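Bathroom showroom opens its Estholm floor, paper and all

ESTHOLM, 18th May - Chaturvedi has opened a bathroom fixtures showroom on the Cakdale road, and the firm would like it known that shopping for a toilet is now an experience. The word turns up 6 times in the opening leaflet. Prices turn up less often.

The pitch is that customers should be able to try the small stuff as well as look at the big stuff. So the toilet paper holders have paper on them, mounted at the height you'd find at home, and visitors are invited to pull, tear and change the roll. Store manager Olaia Toledo calls this "living with the fitting before you buy it." Five minutes is a short time to live with anything, but it does beat reading the back of a box.
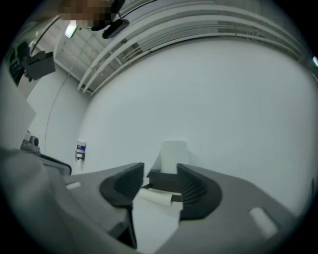 Filed under: Homes & Shopping

Whether a torn strip of paper tells a buyer much is another matter. Most holders work on the day they go up. The complaints come later, when the screws start to turn in the drywall or the finish goes cloudy, and a display panel can't show either one. Toledo said the holders on show come with a 30-month guarantee. Asked if that covers the wall fixings, she said she would check. We had not heard back by the time this was posted.

The toilets get more floor space, as you'd expect. There are wall-hung bowls and models with their own tanks, set out on a marble-look floor that would flatter just about anything standing on it. Shoppers with plain vinyl at home may want to keep that in mind. One white model has a round chrome flush button on the top of the tank, and another has a button in teal green, a color that is either a nice touch or something you'll be explaining to guests for years.
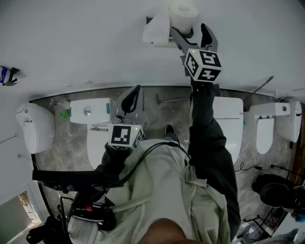 The top of the line, sold under the Virodano name, starts at $700 before fitting. Chaturvedi says that is fair for the quality. It may be, but fitting is quoted separately and only after a home visit, so anyone hoping to walk out with a final figure will be let down. The firm would not give a typical price for the work, even as a range.

None of this makes it a bad shop. The staff left people alone when we went in, and being able to see tanks and bowls at full size is a real help if your bathroom is small. Take a tape measure, and ask about the fixings.

The showroom is closed on Sundays. Parking is at the back - the sign is easy to miss.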